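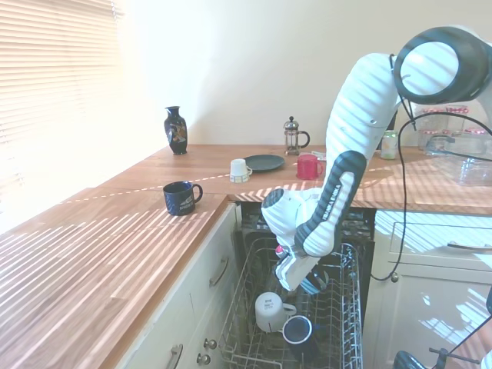 How to build a slow side kick at home

By Bernd Wunderlich
Updated 2021-07-12

Many adults who start in our club in Desham ask me the same question after the first month. They can kick fast to the height of the hip, but when they must hold the leg in the air for one second, everything falls down. I had the same problem. I began with karate at the age of 34, with stiff hips and an office job, and for two years my side kick looked like somebody who wants to close a car door with the foot.

What helped me was to practise the kick very slowly, at home, with one hand on something solid. I have written down the routine as I do it now. It needs 11 minutes, no mats and no special clothes. You should already know the basic form of a side kick from your instructor. If you don't, please learn it first in the class, where somebody can look at your standing foot.

What you need

A place to hold on, between the height of your hip and the bottom of your ribs. A kitchen counter is good. The back of a sofa is also possible, but it moves a little when you pull on it. Chairs are not suitable.

Free floor to one side, as long as your leg plus one more step.

A floor which is not slippery. I train barefoot on wood. In socks I would not do it.

A timer or the clock on the oven.

Before you begin

Walk up and down the stairs for two minutes, or march on the spot if you have no stairs. Then make ten slow circles with each knee, lifted in front of you, first outward and then inward. The hip may click. A click without pain is normal for many people, but with pain you should stop and ask a physiotherapist.

I don't do long stretching before the kicks. I did it for many years, because my first instructor did it, and I kicked worse after. Now I keep the long stretches for the evening.

Step 1. Find the standing foot

Stand sideways to your support and put the nearer hand on it. The kicking leg is the one farther away. Now turn the standing foot so that the heel points to the place where the kick will go. In the beginning this feels too much. Most people turn the foot 90 degrees and believe that it was more, so look down and check.

Bend the standing knee slightly. It stays bent in this way until the leg is down again.

Step 2. Lift the knee and wait

Lift the kicking knee in front of the body, as high as you can without rounding the back. The foot is beside the standing knee, with its outer edge turned down. Count to three. Don't pull yourself up with the hand. If the fingers become white, the knee is too high for today.

Do this lift five times on each side, without any kick. Beginners may stay with this step for the whole first week, and I would even recommend it. Keisha Whitfield, who teaches our beginners, lets them do nothing else in the first lesson on side kicks, and they complain a lot.

Step 3. Open the hip

From the lifted knee, turn the hip over until the heel, the knee and the shoulder make one line. The upper body will lean away a little. Allow it, but keep the chest long. A common mistake is to let the belly look to the floor. Then the kick becomes a back kick, which is a good technique also, but it is another one.

If you have a mirror, use it for this step only. When I look in the mirror for the full kick I turn my neck and lose the line.

Step 4. Push out, count to five

Push the heel away from you slowly. It should need five full seconds until the leg is straight. The height is not important. For my first months I pushed at the height of my own knee, and it was heavy enough.

You will feel a place, somewhere in the middle of the way, where the leg shakes. Go more slowly through this place. In a fast kick you jump over it, and so it never becomes strong.

When the leg is straight, hold for one second. The toes are pulled back and the little toe is not higher than the heel.

Step 5. Bring it back by the same way

Pull the knee in again, also in five seconds, and only then put the foot down. Students forget the way back very often. They let the leg drop and are already thinking of the next kick. In sparring, a leg which drops can be caught or swept, so please practise the return with the same care as the kick.

One lift, one push and one return is one repetition. Do three on the first side, rest for half a minute, then change.

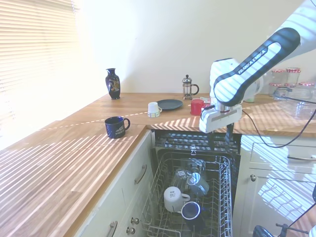

A plan for the first five weeks

Week 1: only the lifted knee from Step 2, five times on each side, every second day.

Week 2: add the opening of the hip. Three repetitions on each side.

Week 3: the full slow kick at knee height. Three repetitions on each side, two rounds.

Week 4: the same, but hold the straight leg for two seconds.

Week 5: lift only two fingers on the support in the first round. In the second round use the full hand again.

After week 5 you can raise the target, but not more than the width of one hand at a time. If the hip starts to ache on the outside, go back one week in the plan. I have gone back myself several times, the last time after the summer break in August, when I had done nothing but swim.

How many kicks are enough?

Fewer than you think. When I was a blue belt I read in a forum that one must do 200 kicks per day, and I tried it. After nine days I could not sit cross-legged and I had to miss a grading. With slow kicks I do twelve on a normal day, six on each side. On a day when I have class in the evening I leave it out completely.

It is useful to write it down. I have a small notebook in which I note the date, the height and one word, for example "shaky" or "left better". My left side was behind the right for a long time, and without the notes I would not have noticed how slowly the difference became smaller.
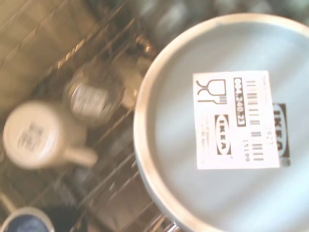 An upside-down bowl with its label on the base.

Typical problems

The standing foot gets a cramp. Spread the toes before you lift the knee, and don't grip the floor with them. If it comes back, do one side, walk a little, and then do the other side.

The lower back feels tight. Usually the kick is too high, or the standing foot was not turned enough. Correct the foot first.

The leg does not become straight. For many adults the back of the thigh is short. Push only as far as it goes at the same speed, and don't snap the last part.

You lose your balance always to the back. Look at a point at the height of your eyes, over the heel that is kicking. I use a light switch.

The hand does all the work. Put a sheet of paper under your palm. When the paper becomes wrinkled, you were pulling.

Taking it back to class

Don't change your fast kick in class on purpose. Kick as your instructor asks, and let the slow work come into it by itself. In my case it needed two months until a partner remarked that my kick had become heavier on the pad, and I had not been thinking about it on that evening.

If your club makes gradings with a held side kick, begin with the five weeks early enough, and leave the last three days before the grading free. Light walking is fine on these days. The notebook can stay closed.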